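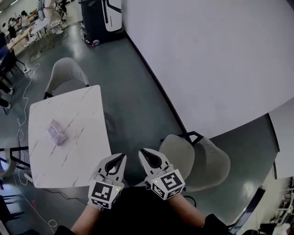

New on the loan list: the Pokari hand-held gripper pair

From July our members can borrow the Pokari kit, a set of two hand-held grippers for recording manipulation tasks without a robot arm. Tunent, the company who makes it, has sent us one full set for the season. Peter Beneš and Ilham Naciri have been working with it in the Rurnley lab, and I collected their opinions for this issue.

First, what you get in the case. There are two grippers, left and right, with a marker cube on each one, two spare pairs of fingers, a charger with two cables and a printed calibration sheet. The fingers are white and curved, with black pads on the inner side. The pads are glued, so please do not pull on them. The software comes by download and Ilham has already put it on both lab laptops.

The markers on the cubes are read by the head camera, and from them the software calculates where each hand is in the room. This works well if you keep the cubes in view. Peter had the habit of turning his wrists inward when he reached for something small, and in his first evening he lost 30 recordings out of 200 for this reason. After he learned to hold the elbows a little wider, the losses became rare. I would advise every new user to spend the first half hour only on this, with one light box on a table, and to look at the result on the laptop before going further.

Ilham likes the weight. She says she can record for two hours and the hands are not tired, but the thumbs are, and she would prefer a softer spring. She also wishes for a louder signal at the start and the end of a take. The small light on each cube is easy to miss when you are concentrated on the object.

Thin and flat things remain difficult. A credit card on a smooth table took Peter so many attempts that he gave up and slid it to the edge. Small boxes, cups and folded cloth gave no trouble. Glossy surfaces with strong lamps over them sometimes disturb the marker reading, and it helps to switch off the lamp directly above.

We compared it with the older Correia set, which many of you know. The Correia fingers open wider and the battery lasts longer, but its calibration must be repeated at each start and the Pokari keeps it between sessions. For a beginner I would choose the Pokari. For large objects, stay with the Correia.

Conditions of the loan: one week per group, with a deposit of 200 francs. Members who have not used such a kit before should take the short introduction with Peter, in the evening from 18:00. The internal memory holds 500 takes, so please copy your data and empty it before you bring the case back. The last group returned the Correia with 476 takes still on it, and it was a long evening for Ilham.

To reserve, write to Pacita Lumbao at the lab desk with your group name and the week you would like.

Reto Brunner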